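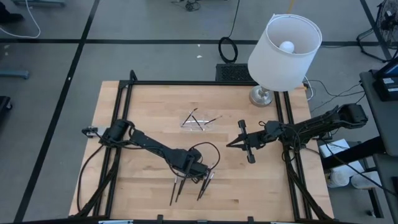 Taras Hutsuliak wrote in to say the first coat soaked in so fast he thought he'd bought water. Second coat sat up nicely, third one he probably didn't need. He did a whole island top and a bread board out of one can and still has some left in the garage.

Pretty typical. Dry wood drinks. Keep going till it stops.

Hiline Board & Top Oil
Clear finishing oil for butcher block, cutting boards, wood counters, work tables
Item no. 2229
In stock - ships next business day

WHAT IT IS
Penetrating oil with a little wax in it. Wipes on with a rag. No stain, no color added, but any oil will warm up pale wood some, so try a corner or the underside first. Maple goes a bit honey. Walnut goes dark and stays dark. Old beech that has gone gray needs sanding before anything, oil won't hide gray.

Not a varnish. Doesn't build a film, so there is nothing to chip or peel. You will have to redo it now and then. That's the deal with oil.

SIZES
Small can - one board, maybe two
Quart - a normal kitchen island, two coats
Gallon - long counters, shop benches, restaurants
Refill pouch - same oil as the quart, cheaper, pour it in your old can

Gallon ships in its own box, can't be combined with other items. Sorry, carrier rule.

HOW TO PUT IT ON
Clean the top. Dish soap, warm water, wrung out cloth. Let it dry overnight, longer if its humid.
Sand with the grain. 120 then 180 is plenty. Going finer closes the wood up and the oil just sits there.
Get the dust off. Vacuum, then a barely damp rag.
Shake the can. The wax settles.
Pour a small puddle, spread it out, keep the surface looking wet for 15 minutes. Add more where it goes dull.
Wipe off everything that's left. All of it. Then wipe again with a clean rag.
Wait overnight. Second coat the same way, it will take less.

End grain takes a lot more than the flat. Do the cut ends and around the sink hole three times at least. Most of the split tops we hear about split at the sink.

Do the underside too. One coat is fine. A top that is oiled on one side only can cup.

RAGS
Read this part. Oily rags can heat up and catch fire on their own if they're wadded up. Lay them flat outside to dry or put them in a metal can with water and a lid. Don't leave them in the trash overnight.

DRYING
Light use after one day. Full cure takes longer, give it 17 days before you put hot pans, wet towels or the dish rack on it. Cold rooms are slower. If it still feels tacky after a couple days you left too much on - rub it down with a little fresh oil on a scrub pad, wipe dry, wait again.

LOOKING AFTER IT
Wipe spills when you see them. Use a trivet. No dishwasher for boards, no soaking, no bleach wipes.
When water stops beading, re-oil. Busy kitchen, every couple of months. Desk or craft table, once a year or less.
White ring from a wet glass - usually comes out with a light sand and a dab of oil.
Black ring from a can or a cast iron pan - deeper, thats iron in the wood. Sand it, or try an oxalic acid cleaner and rinse well. Oil afterwards.
Knife marks - leave them or sand them, up to you.

GOES WITH
Otix lint-free cloths, pack of 10
Otix scrub pads, white, non-scratch
Tsoukalas board wax, tin - optional top layer, gives a softer feel, do it after the last coat has cured
Rosero sanding block, cork face

We don't recommend putting the Tsoukalas wax on first and oil after. The oil can't get through it. If you already did that, wipe with mineral spirits, dry, sand lightly, start over.

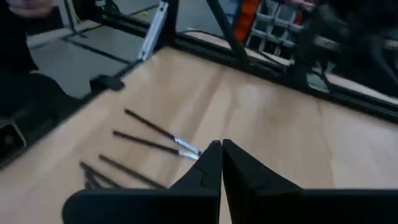

Can I use this over an old varnished top? Strip or sand the varnish off first, all the way down to bare wood, or the oil will stay on the surface and go sticky.

Will it darken with age? A little, mostly in the first year and mostly from sunlight. Move the toaster around so you don't get a pale square.

How do I know which oil was used on it before? Hard to tell. Put a drop of ours in a hidden spot, leave it overnight. If it soaks in or dries hard you're ok. If it beads up and stays greasy there's mineral oil or wax in there, clean and sand first.

Does it smell? For a day or so, yes. Kind of nutty. Open a window.

COVERAGE
A quart does about 242 square feet per coat on sealed or previously oiled wood, spread thin. Bare dry wood is another story, expect less than half that. Buy the next size up if your top is new.

REVIEWS

Nele Gerlach - 5 stars
Used it on a secondhand top that looked terrible, gray patches, a burn, the works. Sanded for most of a Saturday. Three coats. My sister asked where I bought the new counter. Only complaint is the cap, it gets gummed up with wax and I had to use pliers.

(Cap - wipe the threads before you close it. We're looking at a different cap.)

Venkatesh Nadar - 4 stars
Good oil. Instructions on the can are printed too small. Found them on this page instead and they're clearer. Minus one star for the print.

Sudheer D'Souza - 3 stars
Fine on the counter, less happy with it on my stair treads. Scuffed quickly.

(It's not a floor product, we say so on the back label. For stairs you want something with a hardener.)

Prakash Palaniappan - 5 stars
Bought the refill pouch. Poured easier than I expected, no mess. Second time ordering, the first was in May and the bench still looks good.

SHIPPING AND RETURNS
Ground only, can't go by air. Unopened cans back within 30 days. Opened cans, call us and we'll sort something out. Dented cans happen, if it isn't leaking it's fine to use, if it is leaking send a photo and we replace it.

New batch of 3000 quarts came in, labels are the new green ones, same oil inside. Some orders will still get the old label till those run out.

Page last updated Thursday, October 29, 2020. Gallon price changed, everything else the same.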